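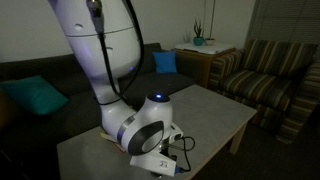 Cisneros Amateur Astronomy Club - Members' Forum

Topic: Moving the August star party to Ikent

rlozano
The school field has had new parking lot lights since spring and I can't get anything fainter than the Ring Nebula there. I'd like to try the gravel lot at Ikent. Same start, 9:30 pm.
Rocío Lozano

dobson_dan
Ikent is 4 miles of dirt road. I'm not taking a 145 pound scope over that. The school has restrooms too.

hutuvness
I was up there last month. Road's fine if you go slow, they graded it. Milky Way was easy down to the tree line.

dobson_dan
Fine in your truck, maybe.

palebluedot
Do we need a permit? The county wanted one for the lake.

rlozano
Only for groups over 500. We had 22 last August.

mirrorcell
I'd vote school. Half the people who come are parents with little kids, and they want the moon and Saturn. You can see both from a parking lot.

hutuvness
Then do both - school for the public night, Ikent for members the week after.

dobson_dan
I could live with that.

rlozano
OK with me. I'll ask about the gate at Ikent. Red flashlights only up there please, and park facing out.

palebluedot
Is the gate code still 573?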